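Plendstead desk clear-out returns in June, bread rolls and all

If your desk at home has slowly turned into the place where the pens, the receipts, the half-finished snack and the coffee all go to live together, you have good company in Plendstead, and you may like to know that the clear-out mornings at the Ranasinghe stationery shop are coming back in June after a winter off.

The mornings began as a small thing in the back room, with a kettle and a few friends of the shop, and they have grown into something people put on the calendar. By the time the last season wrapped up, 184 desks had been talked over, sketched on scrap paper, or brought in by the boxful and sorted right there on the table. (One gentleman carried in an entire drawer, still in its runners, and went home with the drawer under one arm and a much smaller bag of odds and ends under the other.)

Tibor Rácz, who leads the mornings, used to repair office chairs and got into the subject by way of all the things he found down the sides of them. He is a patient man with a soft spot for old pencil tins, and he doesn't believe in throwing much away on the first pass.

"People arrive ready to be scolded, and I would so much prefer they arrive ready for breakfast," Rácz said while setting out cups. "We eat something, we look at what is in front of us, and then we put one thing where it belongs. After that the second thing is easier, and by the time the coffee is finished you can usually see the table again."

Breakfast is part of the method, or at least it has been since the second season. Desks in real houses have food on them, Rácz says, and a practice table without any would be teaching people to tidy a desk they don't own. So a practice table might have a bread roll in a glass bowl, a bottle of coffee, pens and a ruler, something to sharpen a pencil with, an upright black pen holder, and a basket for the crumpled paper that collects wherever people write things down and change their minds. Everything gets mixed up a little beforehand, and off they go.

The order of work hasn't changed much over the years. Paper comes first. Anything balled up goes straight in the basket, and anything flat gets read once, out loud if you like, which has led to some very funny grocery lists being shared with the room. Food and drink come next and get moved together to one side, well back from the elbow. Pens are tried on a scrap before they go in the holder, and the ones that won't write go in with the paper, with no second chances, although Rácz has been seen giving second chances. Rulers, sharpeners and the other small flat or rolling things are left for last, when there is finally a clear patch to lay them on.

That last step causes the most talk. A ruler is too long for most pen holders and too handy to put in a drawer, and the regulars are split on it. One group keeps theirs along the back edge of the desk. Another stands it in the holder and puts up with the holder tipping over now and then. The shop's own Skomevero tray, a long shallow thing that sells steadily every fall, was brought in partly to settle the matter and has mostly given everybody one more thing to disagree about over coffee.

New this June is a longer session, 40 minutes in place of the old half hour, with time at the end to draw up a plan for your own desk and have a neighbor look it over. There is room for up to 12 people at each one, and the shop asks that you sign up at the counter or by phone so that the right number of rolls can be ordered from the bakery two doors down. Sessions start at 9:30 in the morning. They cost nothing, and you don't have to buy a tray or anything else on the way out, though the notebooks by the register are awfully hard to walk past.

There will also be a swap shelf by the front window through the month. Bring pen cups, letter racks, baskets and bowls that are clean and in one piece, and take home whatever suits you. Last year a heavy green letter rack marked Brallitz went back and forth between the same two households, each of them sure they were doing the other a favor, and it has come back to the shelf for June in case a third family has the space.

Children are welcome with a grown-up. They tend to be quick at the pens and very slow at the paper, as every scrap has a drawing on it that somebody still wants, and Rácz keeps a flat folder on hand for exactly those. He has a few of the drawings pinned up behind the counter himself, including one of a coffee cup with legs that he is especially proud of, having been told it's a portrait.

For anybody who can't make it in June, the shop expects to hold a couple of extra mornings when school starts up again, with lunch boxes and backpacks added to the usual pile. The details haven't been worked out yet, but there will be a note in the window when they have, and the person at the register will be glad to take your name in the meantime.

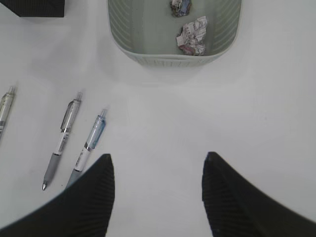 Crumpled paper in the green basket, with pens off to the left.
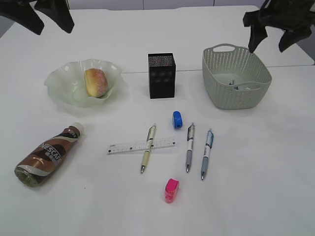

The bowl, the black box and the basket along the back, and the little blue sharpener out in front.

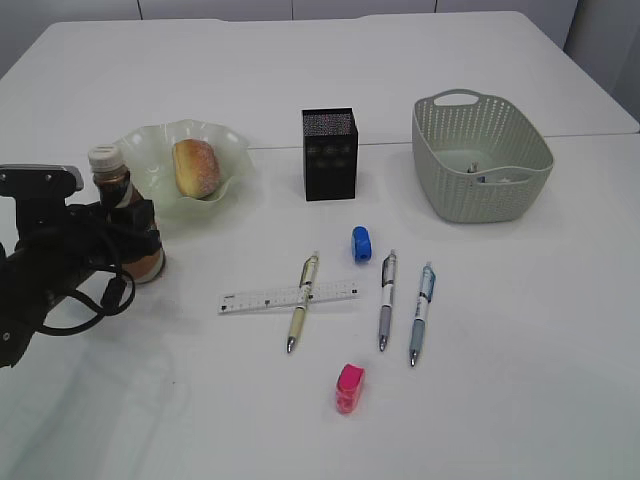
Coffee to the left of the bowl, ruler and pen up front.

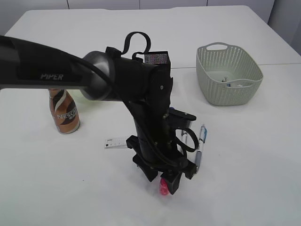
Where should the wastepaper basket go if there isn't any room under the desk?

Rácz suggests a back corner of the desktop, on the side of the hand you don't write with, using a small basket that you empty every evening. A big one up on the desk tends to fill with things that aren't trash, and then you have a second pile to sort. If the desk is too narrow even for a small one, try a stool or a low shelf within easy reach of your chair.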